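Skoldale Robotics Program
June 11, 2025

1/7 The Skoldale Robotics Program is pleased to share an update on the spring student project, Tidy Room. The project asks student teams to program a single robot arm to handle soft household items on a bed and place them in a storage basket.

2/7 The team consists of Azucena Arriaga, Yeison Tello and Jhosep Cárdenas. Houshang Vahidi serves as faculty adviser. The team began work in December and has met in 43 sessions to date.

3/7 Plush toys were selected as the first category of items. They compress under the fingers, they roll, and their outer fibers can catch in the joints. Students were required to write a grip plan for each toy before any motion was attempted.

4/7 Work at the basket, with the toys in use:

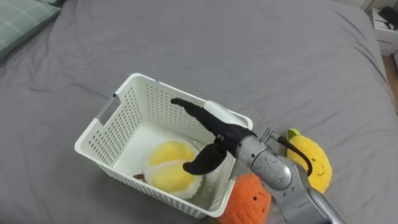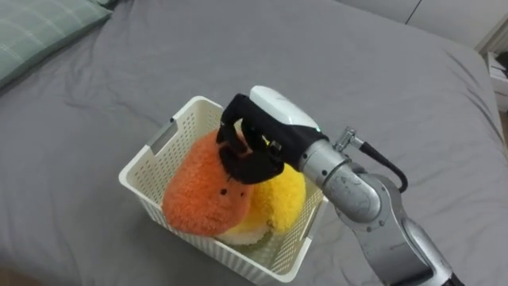

5/7 Each team member is responsible for one part of the task. Ms. Arriaga prepares the approach path over the rim. Mr. Tello sets the closing force of the fingers. Mr. Cárdenas maintains the trial log, which now holds 728 entries, including all failed attempts. Failed attempts are graded on the quality of the written notes.

6/7 Project rules remain as published. A trial may last up to 15 minutes. The basket may not be moved by hand once a trial has started. The bed sheet is not to be smoothed between trials. Requests to change a rule must be sent to Amparo Escobar, program coordinator, in writing.

7/7 The final report will be presented to families and faculty at the Bermúdez Hall showcase. Seating is limited to 300 guests, and registration is required. Students who wish to join next year's team should submit a one-page letter of interest to the program office. Prior programming experience is welcome but is not required.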